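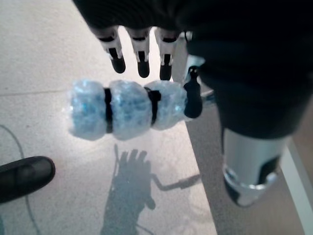 three black fingertips, pointing down

Thread: How long do you rest pizza dough in the fridge?

driltham37
Ok so I've been doing 24 hours for years and my sister-in-law swears by three full days. I tried it in December and the dough was so slack I could barely get it off the peel. Tasted great, looked like a map of Ohio. Is it worth it or am I just being stubborn??

crustymaple
Three days is fine if you cut the yeast way down. What flour are you using? If it's the cheap all-purpose stuff it'll give up on you by day two.

driltham37
All-purpose, yep. Guilty. I use a small pinch of instant yeast per ball and 200 grams of flour.

Yuzuki Sasaki
I'm going to disagree with crustymaple a little, I do 91 hours with plain all-purpose and it holds up! The trick for me was less water (I dropped mine a few spoonfuls) and balling it on the last day, not the first. My balls used to pancake in the tub overnight and I blamed the flour for ages.

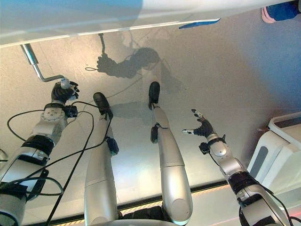 Re: balling early vs. late

crustymaple
91 hours on AP, wow. I still say bread flour makes it easier for somebody starting out. And balling late always gives me tight dough that snaps back when I stretch it.

Yuzuki Sasaki
Mine snaps back too if I rush it. Give it four or five hours on the counter after balling and it relaxes.

gekover_pat
Am I the only one who can't taste the difference past day one? We did a blind test at home, and my kids picked the same-day dough. Granted they also like ketchup on it.

driltham37
Lol pat. Ok, mixing a batch tonight with bread flour and a bit less water, going for two days and balling late. What temp is everybody's fridge? Mine runs warm, especially the top shelf.

crustymaple
Bottom shelf, all the way at the back. Mine's at 37.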